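Anyone who has ever tried to get candle wax out of a timber tabletop will know the sinking feeling of making it worse with every pass of the cloth. I've done it more than once, and I've since collected a fair pile of remedies from neighbours, from my own mistakes and from a very patient woman at the hardware counter in Trorkel. Most of them come down to going slower than you'd like.

## Wax, rings and sticky patches

Let wax harden fully before you touch it. A bag of ice laid on top for a few minutes helps it along, and then an old plastic card, held nearly flat, will lift most of it in flakes. Whatever colour is left behind usually comes up with a soft cloth and a drop of mineral oil, worked with the grain. 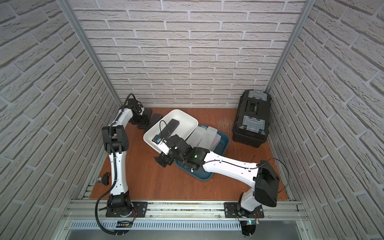
White rings from hot mugs are a different matter, and I treat them gently. Try a hair dryer on the lowest setting, kept moving, for 2 minutes at most. If the ring is still there, leave the table alone overnight and have another go in the morning — I've rubbed right through a finish at ten at night out of pure stubbornness, and it took me all of June to put right.

Sticky residue from price labels gives up to plain cooking oil. Dab it on, make yourself a cup of tea, and wipe it away with warm soapy water afterwards. Please don't reach for the scourer! It will take the label off beautifully and the shine along with it.

## A polish you can make in a jar

My favourite recipe needs 200 mL of olive oil and 4 tablespoons of white vinegar, shaken hard in a clean jar. Use it sparingly, on sealed wood only, and test it first somewhere no visitor will ever look (the underside of the apron is good). It separates as it sits, so give it another shake each time you pour. I keep mine in the fridge door with a large label on it, after a near miss with a salad.

Rags soaked in linseed or other drying oils should never be left in a heap, as they can heat up and catch fire. Spread them flat outdoors until they're stiff and dry, well away from the house.

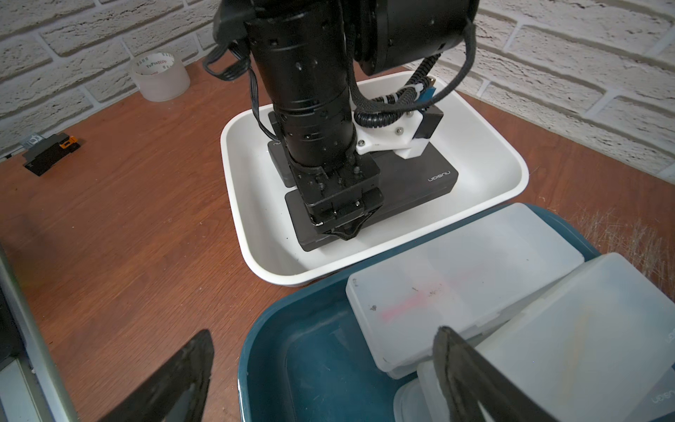 **Gravness, June**

The damp has arrived and every drawer in the house has swollen. If yours are sticking too, pull them right out, brush the dust from the runners and rub a stub of plain candle along the parts that look shiny from wear. Hold off on the sandpaper for now, my dears. A drawer planed to fit in wet weather will rattle like a tram once the air dries out again.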